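Guides > Online Games > Chat and Safety

Search guides
Enter a game or topic

How to Set Up Chat Filters for Your Guild in Groda

Groda's default filter blocks a short list of slurs and misses most spellings with numbers in them. Guild leaders can add their own words.

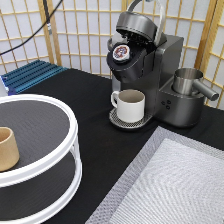
Open the guild menu and choose Chat, then Filters. Type one word per line and press Save. The list takes up to 1,251 characters, so leave out plurals. 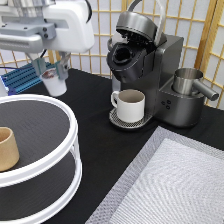

Reading time: 2 min

Next, set what happens when a word is caught. "Hide" removes the message. "Mute" also stops the sender from posting until an officer lifts it. Start with Hide.

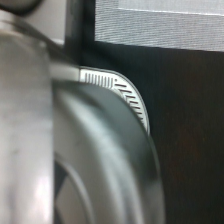

Members on the Dovbridge server have to log out and back in before the new list loads. Test it in the officer channel first. Direct messages aren't covered, so ask members to turn on Friends Only under Privacy.

Print this page
E-mail this page

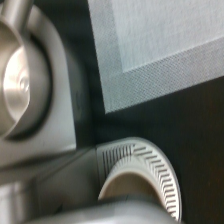 Lougher: Mute also blocks voice chat on Dovbridge. Warn your raiders before you switch it on.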